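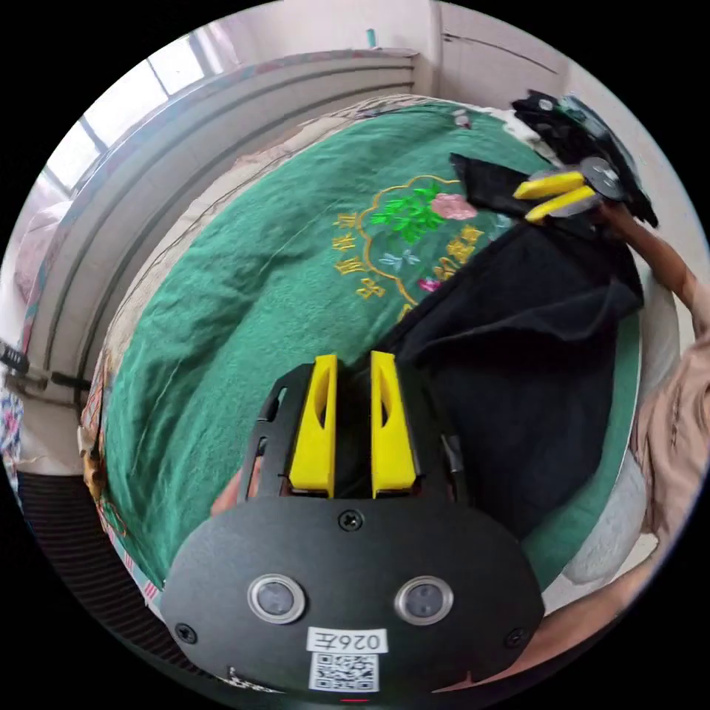

Roupa preta em cima da cama: pequena galeria de uma tarde de arrumação

Sou dona de um guarda-roupa de quem vai a funerais por profissão. Quarenta peças, quase todas pretas, compradas ao longo dos anos com a convicção de que cada uma era muito diferente da anterior. Em maio de 2021 decidi dobrar tudo em cima da colcha verde, a do bordado com flores, herança da tia Consolacion Cabanatuan, que a reservava para as visitas. As visitas nunca dormiram nela. A minha roupa, pelos vistos, tem mais sorte.

Regra da casa: o preto dobra-se perto da janela. Longe dela, uma camisola e umas leggings são a mesma coisa, e já saí à rua com provas disso.

O tecido mole é o pior. Dobra-se em três, vira-se costas, e ele volta a ser um monte. O Remo Ammann jura que o segredo é enrolar. O Remo tem 4 camisas.

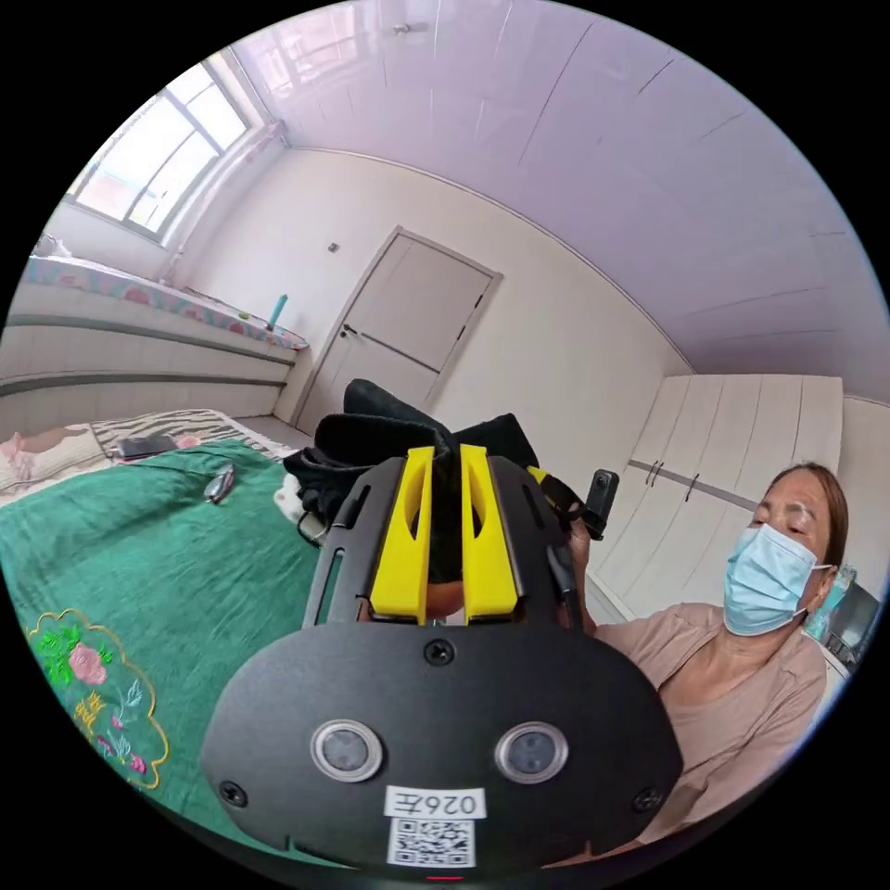

Como se tira o pelo claro da roupa preta antes de a guardar?
Com um rolo adesivo, sempre no mesmo sentido, e com a peça esticada sobre a cama. Uma luva de borracha ligeiramente húmida também serve, e gasta-se menos.

As calças de ganga, pelo menos, colaboram. Uma perna sobre a outra, bolsos para fora, e ficam onde as deixamos. 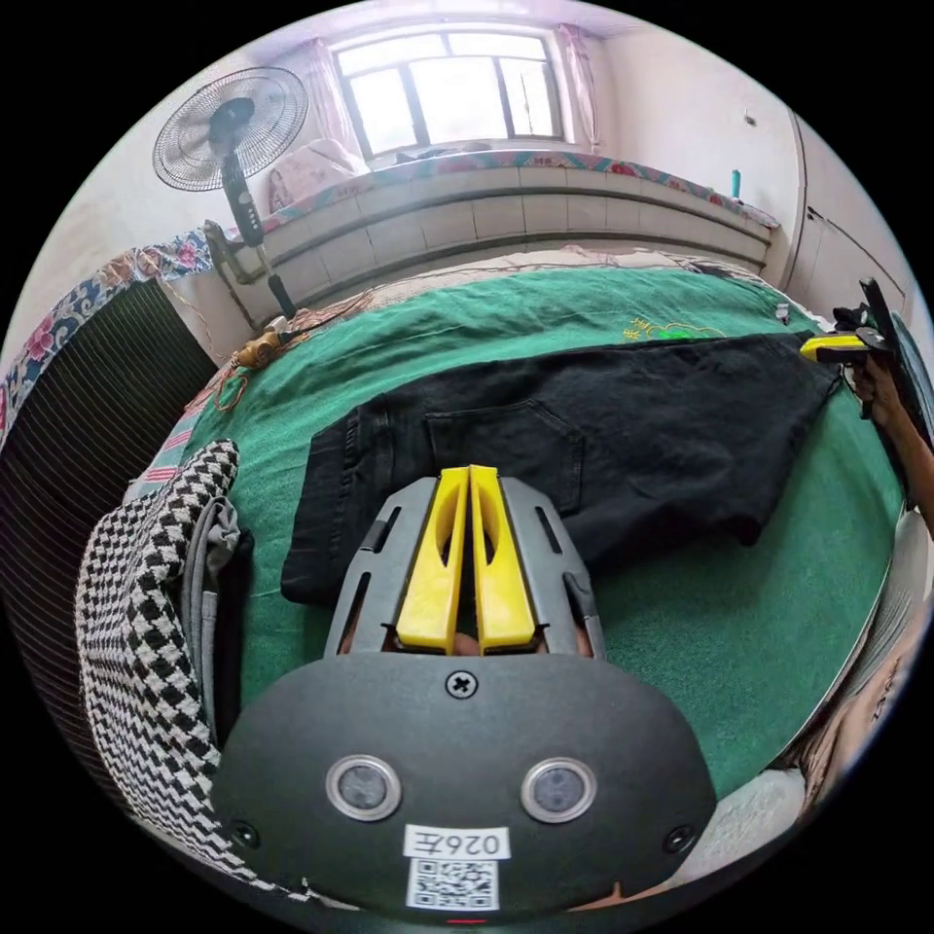

Depois vai tudo para a caixa Skustau, que prometia espaço para uma estação inteira e leva duas pilhas, se ninguém respirar. O resto fica na cadeira, onde já estava em fevereiro. A Rehema Minja pediu-me as calças que não me servem. Respondi que ainda as estou a avaliar.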